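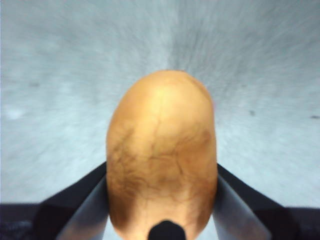
Figure 1. Single potato held upright between the two gripper fingers over the pale grey surface.

Tisolow Kitchens – Assisted Preparation Project
Progress report to the Orlandini Fund, second period
Site: Sarkorville central kitchen

1. Purpose of this report

The report covers work at the Sarkorville kitchen between the end of installation and the close of September. It sets out what the arm is now used for, how the duties of the preparation staff have altered, and what remains open against the grant conditions. Spending is reported separately on the Fund's own form.

2. Scope of the task

The grant covers one task only: the transfer of whole raw vegetables from the work surface to the cooking vessel, one item at a time. Potatoes were chosen as the first crop. They make up the largest share of lifting at the preparation bench, and their shape varies enough to test the grip.

Sorting, washing and cutting stay with staff. The first application left open whether cutting would be added at a later stage. Staff at the bench asked that it should not be, and the present plan does not include it.

3. Technical progress

The arm carries a two-finger gripper with a small camera at the wrist. Each potato is taken from both sides and held with the long axis upright. An earlier finger setting closed too far on narrow tubers and marked the skin. The closing force was lowered and the approach slowed over the last part of the descent.

The acceptance run was set at 1000 transfers. It is being carried out in batches between the morning and midday services, and 103 transfers in the current batch have been logged and checked by hand. A transfer counts as complete when the potato is released inside the vessel without touching the rim. Results will be given for the full run and not by batch, as agreed with the Fund.

Two faults are open:

Reflections from polished steel. Bright glare on the inner wall of a pot can upset the position estimate. A change to the camera exposure is being tried.

Small or round potatoes. These tend to turn as the fingers close. They are set aside at sorting for the time being and loaded by hand.

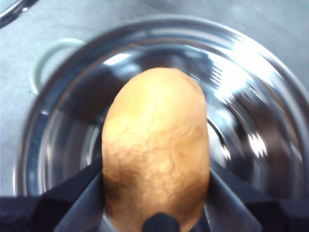 Figure 2. Potato held above the stainless steel pot on the countertop.

4. Changes to staff duties

Before the project, loading was done by whoever was free at the bench. It was never a named duty and did not appear on the rota. It now has to be planned for, as the arm needs a person nearby to supply it, clear faults and judge when a vessel is full. This role is called bench lead and rotates through the preparation team by shift.

Three members of staff have completed the training for bench lead. The training takes place on site and ends with a practical check in stopping the arm, freeing a held item and restarting. No post has been removed and no contracted hours have been cut, in line with the second grant condition.

Comments from staff were gathered at the shift handover. The main points were as follows.

Less reaching across the bench is welcome, mainly among those who had been loading the deep vessels.

Waiting is a new source of strain. The arm works more slowly than a practised person, and on busy mornings staff have loaded by hand alongside it. This is not permitted while the arm is moving. The rule has been restated and a hold button fitted on the near side of the bench.

The bench lead is interrupted often. Some staff feel the role should carry a pay supplement. The question has been passed to the Tisolow personnel office and no answer has been received.

Sunday working is not affected. The kitchen runs with a reduced team and the arm is left switched off.

5. Departures from plan

The Jullano site was due to begin in this period. It has been put back until the glare fault is closed, as Jullano uses the same type of polished vessel throughout. The delay does not alter the total sum requested, but part of the equipment budget will fall into the next period.

6. Work for the next period

Complete the acceptance run at Sarkorville and submit the full log.
Close or reclassify the glare fault.
Train the remaining preparation staff as bench leads.
Obtain a written reply on the supplement.
Confirm a start month for Jullano with the Fund.

Prepared by the project office, Tisolow Kitchens. Fault records and training sheets are held at Sarkorville and can be sent on request.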